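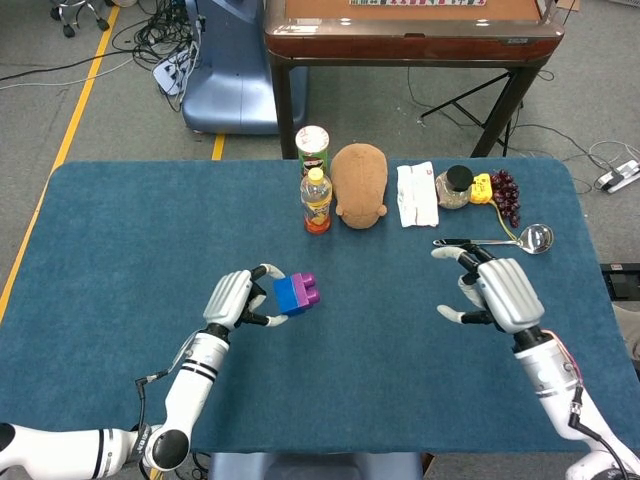
Iraís Camacho objected to an earlier draft of this section on the grounds that a row of things along the back of a table is still a row, and that a row is a kind of tidiness. Clutter, in her view, needs piles. We think she is partly right, and the objection cuts against the Grallent checklist more than it cuts against us.

4.2 What counts as clutter

The checklist asks a rater to judge how cluttered a work surface is while someone builds with toy blocks on it. It gives one point for each object that has no part in the building. A chip canister scores one point. So does a grape, if the rater reads the manual strictly, and a bunch of grapes can then outscore everything else on the table together. The manual does not say which reading is meant. Of the 464 rating sheets we went through, 40 had a note in the margin about fruit or loose candy, and the notes do not agree with each other.

The Clurkeck scale tries to get around this by asking how much free surface is left near the blocks. By that measure a table with snacks, a drink and a plush toy pushed to the far edge is hardly cluttered at all. We doubt that this is what most people would say on seeing it. A drink bottle near the back can be knocked over by a long reach, and a soft toy is something to look at. Neither takes up building space. Solanki's revision adds a question on "tempting items" but leaves it to the rater to decide what tempts.

Figure 3. Blocks on a felt-covered table, with a row of unrelated objects along the far edge.

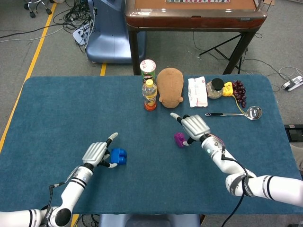 A further trouble is that none of the three tools separates the state of the blocks from the state of the table. Two blocks lying apart and the same two stacked give an identical score, although one of them is clearly the tidier arrangement. The Clurow report, which pooled 2906 scores from all three tools, treats this as noise that will average out. No reason is offered. If raters quietly mark a surface down when the blocks look scattered, the error will run in one direction, and more scores will not cure it.

We therefore use the word clutter loosely in what follows and make no comparison of totals across tools. Readers who want a single number should look elsewhere, and should ask how the grapes were counted.

Print this section | E-mail this section

Contact | Copyright the authors | Back to top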